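Plates and Produce: Our Table in Color
Gallery, April 2022

Color is the whole fun of this page! Fotini Kokkinos and I have been setting out fruit and vegetables on a plain white table at the Juneck studio, just to see which shades sing next to each other. We have 300 pictures from the project so far and I could happily look at them all day, but for this page I kept going back to one.
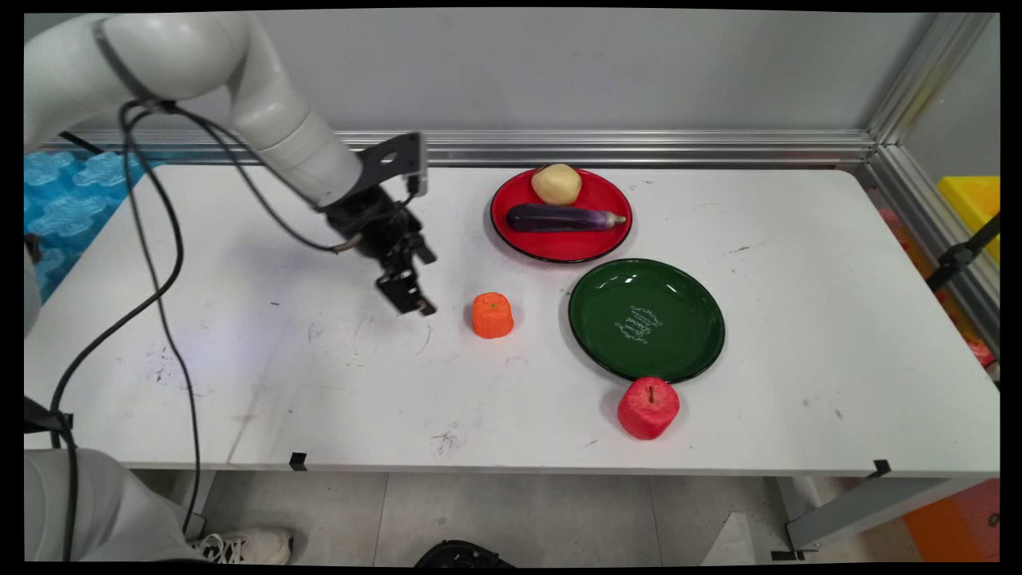

Eggplant and potato on the red plate, with the green one still empty.

I love that deep purple against the glossy red, and the pale yellow potato tucked in behind it. The apple sits right up against the rim of the green plate, and the little orange piece off to the left pops beautifully on all that white. There's curly white script on the green plate too, a sweet touch.

More color pairings go up in November. Fotini wants lemons, I'm pushing for beets (that pink!), and Amra Vidmar has promised us a blue plate.

Photos and captions: Stamatia Moschos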